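The Long Way to Sarnomville
On moving house by slow train, and what I learned to leave behind

I moved to Sarnomville last November with two suitcases, a cat carrier and the conviction that I could live without most of what I owned. The conviction lasted until I tried to make soup and remembered I'd given away the pot.

Let me back up. My old apartment in Brustero was on the fourth floor, over a bakery, and I'd been in it long enough to stop seeing it. There were drawers I hadn't opened in years. There was a closet I referred to as "the closet" in the voice other people use for a difficult uncle. When the job came through up north I had a month to get out, and the first quote from a moving company was so high that I laughed on the phone and then had to apologize to the man.

So I decided to sell, give away or mail everything. I took the books first, thinking they'd be easy. They were not easy! I sat on the floor with a cookbook from college, the one with the cracked spine and the butter stains all over the pancake page, and I read the whole introduction as if I'd never seen it. That took up most of a morning. I kept the cookbook, of course. I also kept a travel guide to a country whose bus schedules have surely changed since I bought it, and a mystery novel I already knew the ending of.

Clothes went faster. I tried on every coat I had, one after another, with the window open, and the ones that made me feel like a substitute teacher went in the bag. (No offense to substitute teachers, I was one for a spring and I was terrible at it.)

The kitchen was where I got cocky. I figured plates were plates and I could buy more. By then the neighbors knew I was leaving and I'd put things out on the landing in the evening and they'd be gone by breakfast. The waffle iron went. The good colander went. The pot went, the big dented one with the lid that didn't match, and I felt so light and free that I had a second glass of wine about it.

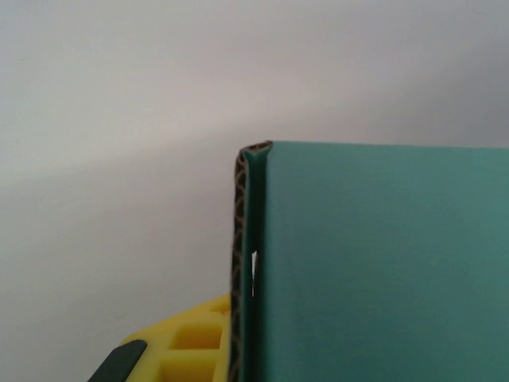 Vol. 2, Issue 76

What I mailed, I mailed in boxes, and I have opinions about boxes now. The grocery store ones smell like onions forever. Liquor store boxes are wonderful for books, small and tough, and you can still lift them when they're full. The big ones are a trap. You put in a comforter and think, well, there's still room, and then in goes a lamp, and your shoes, and a cast iron skillet, and at the post office you and a stranger have to walk it up to the counter together like a piano.

I took the train because of the cat. She hates cars with her whole body, but on a train she sort of melts into the carrier and sleeps. The trip up on the Leinonen line is slow, and I mean slow, it stops at places that are just a bench and a light. I loved it. I ate a cheese sandwich and watched the fields get flatter and grayer, and somewhere past Clatia it started to snow, and a woman across the aisle offered me half an orange without saying a word.

My new place is the bottom half of a house with a crooked porch. The rent is 800 a month, which in Brustero would have gotten me a parking space and a firm handshake. For the first week I slept on a camping mat and ate off the lid of a cookie tin. I told everyone who called that it was very peaceful, and it was, in the evenings. In the mornings my hip hurt.

Then I started wanting things back, and they weren't the things I'd expected. I didn't miss the couch. I didn't miss the television or the nice rug. I missed the little hook by the door where my keys went, and the step stool. I missed that awful pot so badly that I called my old neighbor to ask who'd taken it, and she had, and she was making chili in it right then. I could hear it bubbling. I told her to keep it.

There's a thrift store here, down by the feed supply, and I go after work when they've just put out the new stuff. I found a pot in January. It's blue enamel with a chip on the rim and it holds enough soup for three days. The closet in the hall is still mostly empty, though I did put the waffle iron in there last weekend. Yes, I bought another waffle iron.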